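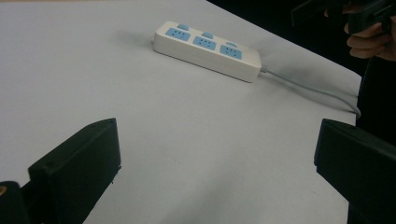 By Odile Marchbank

The Superintendent of Cells at Rimthorpe received the notice on 17/08/2019. It stated that the Kurkirier, which had been in service since March, was no longer able to attend to its own switches, and that an Inspector should be sent. The notice was signed by the Keeper of the cell and carried the stamp of the Trelthorpe hall.

I was the Inspector. I had served the department for many years and had visited the Trelthorpe hall on other business, but I had never been asked to look at a machine of this type. The Superintendent handed me the Cadwaladr manual, second edition, and reminded me that travel must be claimed on the proper form.

The fault was simple to state. Each morning the Kurkirier was required to reach out, find the power strip on its bench, and press the switch belonging to the socket in use. It had done this without complaint. It now stopped with its fingers open, short of the strip, and remained there until the Keeper entered a reset. After the reset it stopped again in the same position.

The Keeper had followed the manual in full. The fingers had been taken off, cleaned and refitted. The screws had been tightened in the order given. The lens had been wiped with the approved cloth. None of this had made any difference, and the log said so in small, even handwriting.

"It has forgotten," the Keeper told me.

I replied that the department did not recognize that word in connection with equipment. The Keeper asked which word the department preferred. I consulted the manual and found that it preferred "drift."

For drift, the manual prescribed re-instruction. Two hand-held grippers, alike in reach and opening to the machine's own, were to be taken up by a competent person, and the task was to be carried out slowly over the bench while the cell kept a record. The bench was to hold the strip and nothing further. The manual asked for 90 passes before the cell was permitted to try for itself.

I asked who the competent person was. The Keeper looked at me, and I understood that the Trelthorpe hall had been short of staff for a long time. 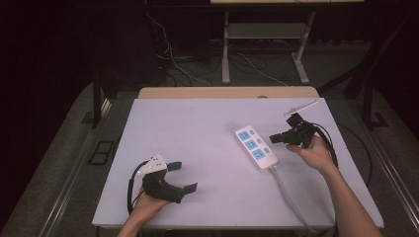

The Re-instruction

The Keeper showed me how to hold the grippers. The hands must stay low and the wrists loose, and the cables must be allowed to hang where they wish. I was to approach the strip, close on the air beside it, and withdraw. Later I would be allowed to touch it.

I had expected the work to be dull. It was slow, certainly, and my forearms ached before the first hour was out, but I found that I could not think of anything else while I was doing it. A blue switch is a small thing when one has only two blunt fingers to reach it with. I missed it often. The Keeper recorded every miss and would not let me strike one from the log.

"It has to know what you do after," the Keeper said.

I observed that this was not in the manual. The Keeper turned to the back cover, where nearly 700 short notes had been written in pencil, some of them over others. One read: Let it see you try again. Another read: Cable to the near side, it dislikes the far side. The writing was not all in the same hand. Keepers before this one had evidently used the page, and no edition had ever taken their remarks in.

We turned the strip between passes, first on a slant, then with its cord toward us. By evening we had completed the passes required. The Keeper asked whether I would object to going on to 100. I had a train to catch, and I did not object. 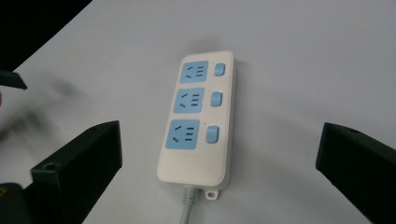 PART THREE: RETURN TO SERVICE

The cell was started the following morning under procedure 504. The Kurkirier raised its arms, moved toward the strip and stopped in the old place, with its fingers open.

The Keeper did not enter the reset. I had my hand on the form that would have withdrawn the machine from service, and I left it where it was.

After a time the Kurkirier drew back a little. It lowered its left side, as I had done whenever my shoulder grew tired, and came in again from that angle. It missed the switch. It drew back, waited for about as long as I am in the habit of waiting, and pressed it.

The Keeper wrote down the miss and then the press, and passed me the log to sign.

My report to Rimthorpe gave the cause as drift and the remedy as re-instruction, with both terms spelled as in the second edition. Under "Further remarks" I recommended that the back cover be copied and sent to every hall that keeps a cell of this type. The Superintendent returned the report with a question about my travel claim – I had missed the train and stayed the night – and no comment on the remarks.

I copied the cover myself. There was a narrow space left near the bottom, and before I gave the manual back I borrowed the Keeper's pencil and wrote: It may favor the left. Allow this.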